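Lindholm 323 Fixing Kit for Workshop and Office Furniture

Product code: 1175
Supplied by: Arnivus
Contents: bolts, washers, flat brackets, angled brackets, hex key

The Lindholm 323 is a mixed kit of steel fixings for repairing shelving, cabinets and seating. All bolts are zinc plated with a coarse thread. Brackets are pressed from mild steel and left unpainted. The kit replaces the older Lindholm set, which had no angled brackets and used a cross-head screw throughout.

Parts are packed by size in a lidded tray. The tray fits a standard cabinet shelf and can be stacked with other trays in the Nuvell storage range. 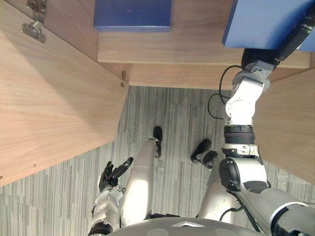
Jumonley: we keep two of these trays on the go and the lids are a tight fit when new. Ease them up from the short side. The dividers lift out, which the old set didn't allow, and the long bolts will then lie flat.

Dividers are also sold separately in packs of 7. They are not interchangeable with dividers from the deep Nuvell tray.

Brackets

Angled brackets have one slotted hole and one round hole. Fit the round hole first and leave the bolt finger tight. Use the slot to take up any error in the drilling, then tighten both. Do not bend a bracket to suit an uneven joint.

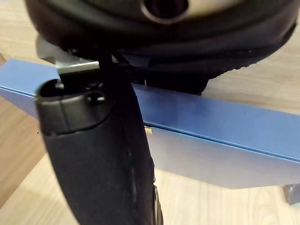 Flat brackets are for butt joints in board of 15 mm or thicker. On thinner board use the short screws and a backing washer. Neither type is rated for overhead loads.

Seating

The M6 and M8 bolts suit most threaded inserts in moulded seats. Check the insert for swarf before fitting. Start every bolt by hand, bring them up evenly and do not use an impact driver. Thread lock is not included.
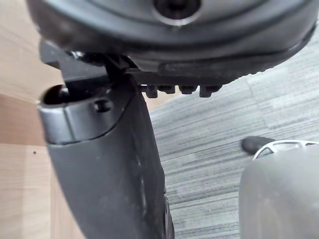 Office chair, underside of seat with bolt hole.

Finish and storage

Keep the tray dry. Zinc plating will dull with handling, with no effect on strength. Refill bags are listed under code 1887 and contain bolts and washers only.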